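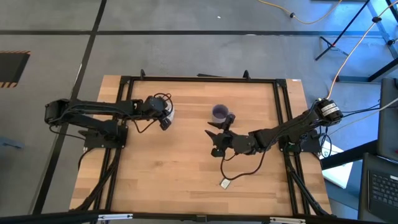 About Nillwood

Nillwood makes butcher-block tabletops in a single shop on Tremel Road. We started in December with one saw and a borrowed clamp rack, and we now ship 500 tops a year to homes, schools and workrooms.

How the tops are made

Each top is glued up from narrow strips of wood. We don't stain them to match, so pale yellow, tan and darker brown end up side by side. Small knots stay in if they are sound. If you want a top with no knots, say so when you order and allow an extra week.

Sizes and care

The standard top is 63 inches long and 26 inches deep. Other sizes are cut to order. Wipe it with a damp cloth and oil it twice a year. Don't leave water standing on it.

Visiting

The shop is at 107 Tremel Road, next to Asamoah Hardware. Offcuts are sold by the box at the front counter. Parking is in the rear.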